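**Haldane Round Table – Light Beige**

The Haldane is a round work table supplied by Jutbridge for shared offices, study rooms and training spaces. It is intended for short tasks carried out by people standing or seated: signing in, completing forms, sorting small items and reviewing papers in pairs.

The top measures 80 cm across and has a rounded edge on all sides. The light beige finish was selected so that pens, clips and other small articles are easily found against it. Four people may be seated comfortably when the Haldane is used with Mosik stools, which are ordered separately. 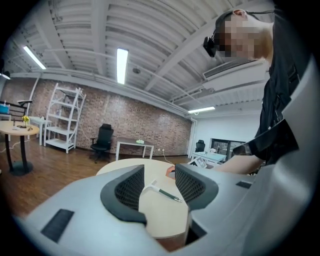 *Haldane table top in light beige, with pen, in a brick-walled room.*

The table is delivered in 2 cartons and requires assembly. All fittings and the necessary key are included. Customers are advised to assemble the table upside down on a soft, clean surface and to tighten the fittings again after the first week of use.

**Care.** Wipe with a damp cloth and mild soap. Ink should be removed promptly. Abrasive pads and solvent cleaners are not recommended – damage caused by either is excluded from the warranty.

**Delivery.** Orders are dispatched from the Ritesstead warehouse within 8 working days. Assembly on site may be requested at the time of ordering, subject to availability in the delivery area.

**Returns.** Unassembled tables may be returned in their original cartons. Please contact Jutbridge before sending any item back.

Page last revised October 24, 2023.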